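Betreff: Re: [greifen-liste] Schlupf bei glatten Flaschen, taugt die Handgelenkkamera?
Von: Bjarke Hedegaard
Datum: 1. Juli 2026

Hallo zusammen,

Amancay Ojeda schrieb:
> Bei uns rutschen glatte Kunststoffflaschen beim Drehen gern
> durch. Habt ihr schon versucht, den Schlupf nur aus dem
> Kamerabild am Handgelenk zu schätzen, ohne Taktilsensor?
> Und wenn ja: was macht ihr bei einfarbigen Flächen?

ja, haben wir, und zwar den halben Juni lang :-) Die Idee ist ziemlich simpel: Wir verfolgen Merkmale auf dem Objekt relativ zu den Fingern. Wandert das Etikett im Bild, obwohl die Finger stehen, dann rutscht was. Das Netz dahinter (heißt bei uns Nokau, fragt nicht) bekommt immer 15 Bilder am Stück und spuckt eine Schlupfrichtung samt Konfidenz aus.

Trainiert haben wir mit 1520 Griffen, geplant waren 2000, aber dann war der Rechner anderweitig verplant. Getestet wurde an 13 Objekten, die das Netz vorher nie gesehen hatte.

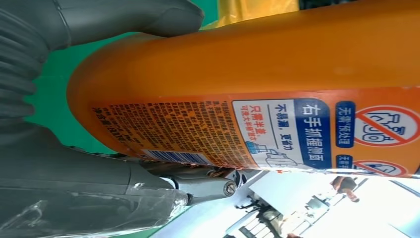
Zu den einfarbigen Flächen: da wird es zäh. Bei Waschmittelflaschen ist der Kleindruck auf dem Etikett ein Geschenk, auch wenn man ihn im Bild gar nicht lesen kann, es reicht ja, dass dort überall Kanten sind. Ein Barcode ist zwiespältig, quer zu den Strichen prima, längs dazu sieht das Netz fast nichts. Und das glatte Orange daneben gibt nur ein Glanzlicht her, und das bleibt dummerweise stehen, wenn die Flasche rutscht! Genau darauf ist unsere erste Version reingefallen. Seitdem maskieren wir Glanzlichter vor dem Tracking, das hat mehr gebracht als jedes größere Netz.

Was noch nicht klappt: langsame Drehung um die Längsachse. Milagros Acuña meint, wir sollten das Motorstromsignal dazunehmen, ich bin da skeptisch, probiere es aber gerade aus. Code kommt, sobald ich die Kullix-Anbindung rausgeworfen habe.

Viele Grüße
Bjarke

2 Antworten · 4 Mal geteilt

Lorena Cáceres
Maskiert ihr mit festem Schwellwert? Bei uns frisst der immer die weißen Etikettenfelder mit auf.

Bjarke Hedegaard
Fest war bei uns auch Murks. Jetzt vergleichen wir über die Bilder hinweg, was hell ist und sich nicht mit der Textur bewegt. Schicke dir das Skript.

Apostolos Xenos
Die Motorstromvariante würde mich auch interessieren, bitte hier posten, selbst wenn nichts dabei rauskommt.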